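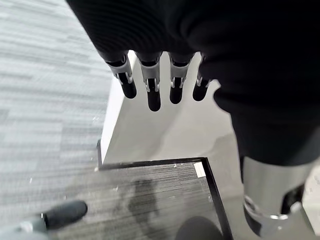 Gray stripes, white step, bits all over the carpet. Thursday mood.

7 September 2023

OK so I'm doing the floor in the front room today and I'm going to post my way through it, because otherwise I will sit down with a coffee and it'll be October. Thread!

First, the carpet. It's the striped one, all pale gray and silver and a middling gray, and I picked it because the lady at Trevaskis told me stripes hide everything. Stripes do not hide white specks. Look at the left side of that photo. Just sprinkled.

I have theories. Plaster dust from when the shelf came down. Packing foam from the chair delivery (those little beads get EVERYWHERE). My own dry toast, which I eat while walking around like an animal.

To be fair to the carpet, it's great with hair and coffee and general gray fluff. You could lose a whole sweater's worth of lint in there. It's only the white stuff that shows up, and for some reason we are a white stuff household.

Now the step. I love the step. It's smooth and white with a bit of a shine to it, and when the light's on it you get those soft reflections. I also wipe it more than I wipe my own kitchen counter, so please weigh that up before you get one.

Round one: vacuum, going along the stripes. Picked up a lot! Felt smug for the length of the hallway and then came back and crouched down and there were still bits.

Round two: vacuum, going ACROSS the stripes. Much better. I don't know if this is real science or if I just went slower. I've been going the long way on this carpet for 2 years, so that's annoying.

Somebody's asking which vacuum. It's a Wandard, the upright one, no I'm not being paid, I wish. It's heavy and it sounds like a small plane but the narrow nozzle thing is good for edges and I'm about to need it.

Edges! So where the white side of the step comes down to the floor, that's the line where everything collects. The big head can't get in there. I take the nozzle and drag it along really slowly, then fold a damp cloth over a butter knife and run that along after it.

(Dull knife. Flat of the blade, please don't saw at your carpet.)

The darker patch of carpet by the step is a whole other personality. Light fluff shows on it, and I can never decide if it's clean or if I'm just standing in the wrong spot. Flashlight down on the floor, pointing sideways. You will be horrified, but you'll know.

Rubber glove trick for anything that's worked its way in: put on a dish glove, barely dampen it, and pull toward yourself in short strokes. It rolls up into a gross little sausage and you pick it up with your fingers. I find this more satisfying than most TV.

Took me 18 minutes, by the way, glove part included. I've been putting it off all week for 18 minutes.

Step next. I've tried a bunch of things on the shiny white top and what I've landed on is a microfiber cloth with warm water and one drop of dish soap, then a dry cloth right behind it. If you let it dry by itself it goes streaky and you'll see every streak from the couch.

Don't do what I did last spring and use the lemon spray polish. It looked amazing. I then walked on it in socks. I'm fine, the plant wasn't.

And don't forget the side! I always do the top, stand back all proud, and then see the scuffs all down the vertical bit at toe height. Melamine sponge, super light pressure, stop as soon as the mark goes.

Order matters, so learn from me. Step first, THEN carpet. I did it the other way around today and whatever I wiped off the top went straight over the edge onto my nice clean stripes. So now I'm vacuuming again.

Bag of 6 microfiber cloths from the market in Prerdale, best money I've spent this year. I keep two just for the step and I get weird if anyone uses them on the stove.

Replying here to the person who said just get a rug: I HAD a rug. It was from Trekidlow, it was cream, and it shed. I think some of these specks might be that rug, still with us in spirit.

Also hello to the 1,307 of you who follow me, apparently for floor content. I used to post about books.

Second vacuum done. I can still see one white speck near the wall and I'm choosing to leave it there.

Doing the stairs tomorrow. If you've got a good way of getting into the corners of the treads, put it below, I'm using an old toothbrush and my knees hate me.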